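Lorkico 桌面单抽小木柜使用评测：导轨、榫口与表面处理

规格与购入

本文评测的是 Lorkico 的单抽桌面柜，原木色，带黑色金属拉手版本。购入渠道为 Pirihi 的线上店，发货时柜体已组装完毕，附一张保养卡和四枚自粘毛毡垫。对比样品是 Nulilside 的同类产品，已在办公室使用 7 个月，结构为钢制滚珠滑轨加贴皮板。两者价位接近，用途相同，都是放在桌面上收纳票据、线材和小工具。

测试周期为 5 周。前 8 天只做空载静置，观察柜体在室内湿度变化下的尺寸稳定性，之后转入日常使用。测试期间室内相对湿度未做人为控制，冬季供暖从 12 月开始，对木制品来说属于偏严苛的条件。

柜体结构

柜体接近立方体，顶板为整幅纵向纹理，未见明显拼缝错台。侧板与顶板之间采用圆棒榫加胶，内角可摸到少量余胶，已干透，刮刀可清除。背板嵌入槽内，没有打钉，用手指推压中部有轻微弹性，属于薄背板的正常表现。

四个下角落在平板玻璃上检查，对角有一处翘动，塞尺 0.2 毫米可过，0.3 毫米不可过。贴上毛毡垫后翘动消失。对桌面柜而言可以接受，但厂家页面写的是“出厂逐件校平”，与实测略有出入。

顶板承重按 Pirihi 商品页标注的上限做了静压，持续 48 小时，卸载后用钢直尺靠量，顶面未出现可见下凹。抽屉在加载状态下仍可拉动，手感比空载时略紧。

抽屉与滑动方式

这款柜子没有金属滑轨，抽屉底面直接在柜体内的木条上滑动。优点是内部可用宽度大，没有滑轨占用的两侧空间，也没有滚珠润滑脂沾污物品的问题。缺点同样明显：阻力随湿度变化，且抽屉没有全展限位，拉过临界点后会前倾。

空载时，用弹簧秤在面板中心水平牵引，启动力偏大，进入滑动后下降明显，说明静摩擦与动摩擦差值较大。实际使用中的表现是：开启时有一个突然松脱的动作，抽屉内的小件会向后滚。在木条上涂一层固体石蜡后，启动力下降，突跳基本消除。石蜡只需涂木条顶面，涂到侧面会吸附灰尘。

偏心受力是另一个需要注意的点。从面板一侧单边拉动时，抽屉会在行程前段卡住，原因是抽屉进深短、左右间隙偏大，形成自锁。Nulilside 的滑轨款没有这一现象。习惯单手从边角开抽屉的用户，应优先考虑带滑轨的产品。

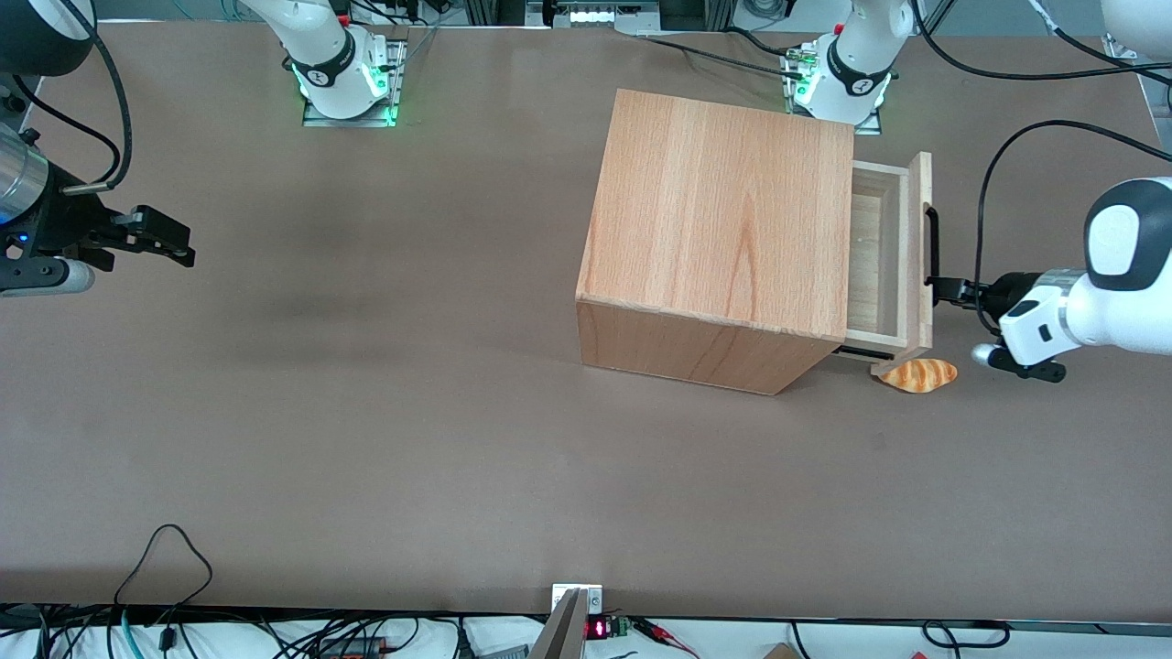 图1 木柜，抽屉部分拉出，内部底板平整，侧壁较薄。

抽屉侧壁与底板

抽屉底板插在四周的槽里，槽深偏浅。装入较重物品（电池、铁质夹具）时，底板中部会下垂，下垂量大时会蹭到柜体内的横撑。建议单件重物靠近面板一侧放置，或者在底部另垫一张硬卡纸分散载荷。

抽屉内部手感比外表面粗糙，用棉布擦拭会挂毛，240 目砂纸顺纹轻磨两遍即可改善。存放丝织品或镜片类物品前应先做这一步。打磨后不建议再上油性涂料，封闭空间内气味散发慢，且油膜会增加滑动面的黏滞。

表面处理与耐污

外表面涂层较薄，商品页称为水性木蜡油。做了三项简单测试：清水滴置，10 分钟后擦干无痕；冷咖啡滴置，10 分钟后留下浅色环，湿布擦不掉，轻磨后消失；75% 酒精棉片单次擦拭，表面光泽变哑，说明涂层不耐醇。办公环境常用酒精湿巾清洁，这一点应写进保养卡，而随附的保养卡只提到“避免暴晒”。

补涂使用 Drestesport 的无色木蜡，布擦上薄薄一层，静置后抛光。颜色与原涂层差异很小，斜光下可见补涂区域边界。整面重涂效果优于局部修补。

湿度影响

供暖开始后，抽屉面板与柜体开口之间的上缝变宽，左右缝变化不明显，与面板横纹方向的收缩一致。缝宽变化没有影响功能，但原本齐平的面板出现了轻微内凹。若在潮湿季节购入，收到时抽屉偏紧属正常，不要急于刨削，等干燥季节过后再判断。

与 Nulilside 滑轨款对比

滑动顺畅度：Nulilside 更好，全行程阻力均匀。
有效容积：Lorkico 更好，同等外宽下内宽更大。
噪声：Lorkico 上蜡后较低，Nulilside 关闭到底时有金属碰撞声。
可维修性：Lorkico 更好，木条和底板均可自行更换；Nulilside 的滑轨铆接在侧板上，损坏后只能整套更换。
边缘耐磕碰：Lorkico 磕碰后为木质凹痕，可用湿布加热修复；Nulilside 贴皮崩边后无法复原。

适用范围

适合存放票据、文具、轻量线材，放置位置固定、不频繁搬动的桌面。不适合存放重工具，也不适合每天开合上百次的收银台类场景。搬动时应先取出抽屉，柜内没有锁止结构，倾斜后抽屉会自行滑出。

评分（满分 10 分）

结构：8
滑动：5，上蜡后 7
表面处理：7
说明资料：5

备件方面，Pirihi 目前只单卖毛毡垫，抽屉底板需要联系 Lorkico 客服登记后寄送，运费自付。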